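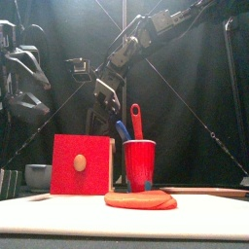 Bench 2, white top: red box, red cup with the two handled tools, orange cloth folded in front.

December 27, 2020

Kullomby tidy-up, bench 2. Layout kept to the short list: box at the back left of centre, cup to its right, cloth in front of the cup. Front of the top stays clear.

Box: red panel, light wood knob. Knob screw re-seated with a drop of Plovix, left 30 min before handling. Pale strip down the right side is bare wood. Do not paint it -- the last tin of red is nearly finished and the match from Yeo was poor.

Cup: handles up, red one upright, blue one leaning over the rim. Blue is the shorter and slides down if the cup is knocked. Could try a taller insert.

Cloth: folded low, smooth end to the left. The right end never lies flat, layers creep. Refold along the old creases or leave it.

Grey bowl stays behind the box for now. No shelf label yet; next free number in the Gromine book is 644.

To do: order cloths, check the knob again, wipe down the curtain rail.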